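The Case for Muted Color in Shared Rooms
Ka-ming Chuang, for the Menness Institute of Interiors 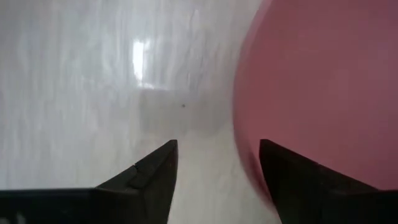 Dusty rose, matte, against a pale ground.

Public buildings in this region have been furnished for a generation on the assumption that a neutral room offends the fewest people. Reading rooms, waiting areas and staff kitchens have been fitted out in white, gray and a narrow band of beige. The Institute has supported that practice in its published guidance, and the present writer helped to draft some of it. It is my view that the guidance should now be changed.

The argument for neutral furnishing is an argument about risk. A purchasing officer who orders gray chairs will receive no letters about them. One who orders green chairs may receive several, and will have to answer them. It is reasonable for officers to protect themselves in this way, but the result is a building in which every room resembles the last and visitors must read the door signs to know where they are. At the Skultedholm annex, where 18 rooms were furnished from a single gray schedule, the staff eventually taped colored paper to the doors.

The usual remedy has been the accent. A bright cushion is added, or a red bowl, or one yellow wall behind the reception desk. I have never found this satisfactory. Strong color in a small quantity draws the eye again and again to an item of no importance, and it dates quickly. Groder, which supplied much of the loose furniture in our member buildings, offered its accent range in seven saturated shades. I have yet to visit a building where those pieces are still in the place for which they were bought. Most have been moved to corridors, and a good number are in storage.

What deserves more attention is muted color used at a generous size. A dusty rose or a soft salmon, on something large and plain, behaves quite differently from a small bright object. On a curved surface with a matte finish, the color deepens and lightens gradually, and the eye follows it without being pulled up by a highlight. Against a pale background it gives a room warmth. Gloss spoils the effect. Under ceiling lights a glossy pink becomes a set of white reflections with some pink between them, and the object looks harder than it is.

Pink in particular has suffered from prejudice. It is still treated in many purchasing offices as a color for nurseries, and I have sat in meetings where it was struck from a list before a sample had been opened. Terracotta and sand passed without comment at the same meetings, although the terracotta was a close neighbor of the rose that had been refused. Officers should be shown the sample first and told the name of the color afterward.

There are fair objections. Pale and muted surfaces show marks, and a building used by the public cannot be kept like a showroom. Matte finishes are often harder to wipe clean than glossy ones. The cost also matters: the Kälin schedule, which I regard as the best of those now available to our members, adds 25 dollars to the price of each seat, and an order of 40 seats makes that a sum worth discussing. I accept all of this. A room with heavy daily traffic, such as a canteen, may be better served by darker tones.

I do not accept the objection that color is a matter of taste and therefore outside the scope of institutional guidance. Gray is also a matter of taste. We have been recommending it for years - in print, with product codes - and calling it the absence of a decision.

The guidance on shared rooms is due for revision in March. I will propose that the section on accent colors be removed, and that in its place members be advised to choose one muted color for each room and to use it on the largest plain item that the room contains. Walls may remain white. Samples should be viewed in the room itself, at the hour when it is most used, and in a piece large enough to show how the color changes across it.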